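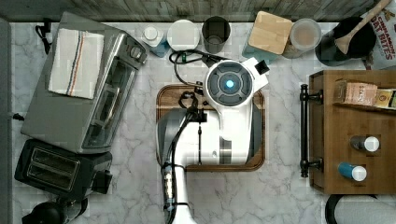
台面白纹石的,后面那条木板墙怎么办,求支招

Edport老王 楼主
刚搬进来,厨房前任房主留的。台面是白底浅灰纹的那种石头,我分不清是真大理石还是别的,后墙一条旧木板,灰褐色,做旧的。老婆喜欢,我不喜欢。
问题如下
一,木板墙要不要拆,还是刷一层什么东西算了
二,电器都堆左边,不锈钢小烤箱,下面挨着两片的多士炉,再往外角落里还有一个黑的。线乱
三,砧板放中间,切菜来回挪
预算不多。急,七月岳母要来住

半斤小葱
木板墙先别拆。拆了后面什么样你知道吗,我家拆完是一层胶加一层烂石膏,补墙的钱够买两个烤箱了

Edport老王 楼主
不知道后面什么样。。。敲过,有的地方空有的地方实

半斤小葱
那更别拆

灶台边的猫
同意不拆。但是灶旁边那一段不行,油烟进木头缝里擦不出来的。楼主灶在哪边?

Edport老王 楼主
灶在另一面墙,瓷砖的。木板这边就是放电器和切菜,没水池

灶台边的猫
那问题不大,上一层哑光清漆完事。别上亮光,旧木头上亮光像ktv包厢

Agyeman拖把
我不同意上面两位。木板墙在操作台后面就是藏污纳垢,切肉溅上去怎么办,切番茄怎么办。缝里你拿牙签抠?我租的上一套就是这个,抠了两年,搬走那天最高兴的就是这个

半斤小葱
你抠两年是因为没上漆

Agyeman拖把
上了。房东上的。掉了

半斤小葱
房东上的能叫上漆?

Agyeman拖把
行吧这句我认

五号锅铲
歪个楼,楼主烤箱上面搭的那块擦碗布拿下来啊。白底条纹那块。烤箱顶上别放布!

Edport老王 楼主
不开的时候才搭。开的时候拿走

五号锅铲
大家都这么说。我妈也这么说,然后有一天她忘了。布没着,黄了一块,味道散了两天。墙上钉个钩子几块钱的事

灶台边的猫
+1 钩子。木板墙唯一的好处就是好钉钩子,瓷砖还得打孔

Edport老王 楼主
好,钩子。记下了

Pelent小厨
小烤箱左边离墙多远?说明书一般都写了要留空,楼主翻一下。后面也是,木头墙更要留。别贴着木板烤鸡翅

Edport老王 楼主
说明书没有,前任留的。我自己留了一掌宽够不够

Pelent小厨
看型号,网上搜得到电子版。不查就往宽了留。开的时候手背靠近木板试试,烫手就再挪

Patricio Paredes
路过。中文打得慢见谅。我做台面安装11年,说说石头。
先确认是不是大理石。找个不显眼的角落,滴一滴柠檬汁,等一会儿擦掉,侧光看。如果那一点变哑了,没有光泽了,就是大理石,或者别的怕酸的石头。没变化的话,可能是石英石,也可能是大理石但封得好。
大理石的话,柠檬、醋、番茄、红酒,洒了马上擦。不要用醋清洁!很多人网上学的用白醋,毁了很多台面。
烤箱多士炉放在上面没关系。但底下经常推来推去会有划痕,贴毛毡垫不如贴硅胶垫,毛毡吸油。

Edport老王 楼主
谢谢师傅!!昨天刚用白醋擦过。。。

Patricio Paredes
侧光看一下有没有一片一片发白发哑。如果有,轻的可以用大理石抛光粉,重的要请人磨。

Edport老王 楼主
看了,靠砧板前面有一小片,说不清是我擦的还是以前就有

半斤小葱
推给前任房主

Agyeman拖把
封闭剂有用吗?我看有人说一年做一次,有人说是智商税

Patricio Paredes
有用,但是防渗不防酸。意思是油和咖啡不容易进去,酸照样咬表面。多久一次看使用,滴水试,水珠站得住就不用做。水摊开、石头颜色变深,该做了。

Agyeman拖把
这个说得清楚,谢了。卖台面的跟我讲什么都防

灶台边的猫
砧板那个事。楼主那块是木的吧,带一圈凸边的?

Edport老王 楼主
对,长方的,中间色,不深不浅。挺沉

灶台边的猫
有边的好处是汁不往石头上流,你这台面正需要。坏处是切完拿刀刮菜进锅,边挡着,烦。我都是切肉用有边的,切菜用平的,两块换

五号锅铲
两块板占地方。平的立起来靠墙就行

Agyeman拖把
靠木板墙?湿板子靠木板墙?等着长毛吧

五号锅铲
擦干再靠啊大哥

Agyeman拖把
又是大家都这么说

五号锅铲
。。。。。

Edport老王 楼主
哈哈别吵。底下垫什么防滑?石头上滑得厉害

半斤小葱
湿抹布拧干铺底下,用完拿走别捂着。饭店都这么干

Pelent小厨
抹布会留水印,大理石尤其。用硅胶网垫,剪一块

半斤小葱
我铺了好几年没见水印

Pelent小厨
你家大理石?

半斤小葱
不锈钢

Pelent小厨
那你说个啥

Nidosbridge二手铺
说说收纳,我看重点是后面那一溜罐子瓶子。沿墙排一排看着整齐,其实最难擦,每次要一个一个挪。换个窄托盘,全放托盘里,擦的时候端走一次就行。托盘别太深,10来公分宽的那种够了

Edport老王 楼主
这个好!老婆也说那排罐子碍事,不过罐子是她买的

灶台边的猫
托盘+1。另外罐子不常用的收柜子里,台面上就留盐糖油。其它放外面纯粹是落灰

Nidosbridge二手铺
左边那堆电器我倒觉得位置没错,集中一头,右边空出来干活。毛病在多士炉和烤箱挤在一起。多士炉口朝上,热气直着往上走,别塞吊柜底下就行。你有烤箱还要多士炉干嘛?留一个

Edport老王 楼主
早上烤面包用多士炉快,烤箱等半天

Agyeman拖把
支持留多士炉扔烤箱

五号锅铲
反对,烤箱能干多士炉的活,多士炉干不了烤箱的活。扔多士炉

Agyeman拖把
烤两片面包开个烤箱,电费你出?

五号锅铲
那你用多士炉烤个红薯我看看

半斤小葱
楼主两个都留吧,多士炉用完进柜子,早上拿出来。底下屑盘记得倒,倒干净再进柜子,不然招蚂蚁

Edport老王 楼主
屑盘??在哪

半斤小葱
。。。一般在底下,抽出来的。拔了电凉透再弄。你那个前任留的,做好心理准备

Edport老王 楼主
抽出来了。不想说话

灶台边的猫
哈哈哈哈哈哈

Pelent小厨
线的问题还没人答。烤箱单独插墙上插座,别跟多士炉共用一个插排,两个都是发热的,一起开容易跳闸,插排质量差还会烫。线太长就用魔术贴扎带松松绑一下,别绕成死圈。贴墙走理线夹,粘的那种在做旧木板上粘不牢,要用小钉的。不用的插头别耷拉在烤箱顶上

Edport老王 楼主
现在就是一个插排。。难怪跳过一次

Pelent小厨
马上改。这条比木板墙重要多了

Agyeman拖把
难得同意Pelent

Edport老王 楼主
总结一下,看对不对
木板不拆,哑光清漆,钉钩子挂布
白醋扔掉,买抛光粉先试角落
罐子上托盘
多士炉进柜子,烤箱离墙远点,单独插
砧板再添一块平的,底下硅胶网垫
漏了啥没

Patricio Paredes
清漆先把木头上的油擦干净,不然起皮。旁边石头贴好胶带,滴上去难弄。

灶台边的猫
漆完通风几天再把吃的摆回去。岳母来之前弄完,别来了还一股味

Agyeman拖把
我还是觉得该拆

半斤小葱
你来拆

Edport老王 楼主
清漆买了,半哑光的,店里说没有全哑。凑合不?

灶台边的猫
凑合。先找块边角试一下颜色,旧木头上漆会变深一截的,别整面刷完再哭

Edport老王 楼主
试了,是深了点。老婆说更好看了,我觉得像咸菜缸。等干透在看

五号锅铲
布拿下来没

Edport老王 楼主
拿了拿了。钩子还没买

Nidosbridge二手铺
托盘我这有两个旧的搪瓷的,白的,有点磕,楼主同城可以来拿,私信

Edport老王 楼主
私你了

路人1018
蹲一个清漆干了之后的结果,我家也是这种木板,纠结半年了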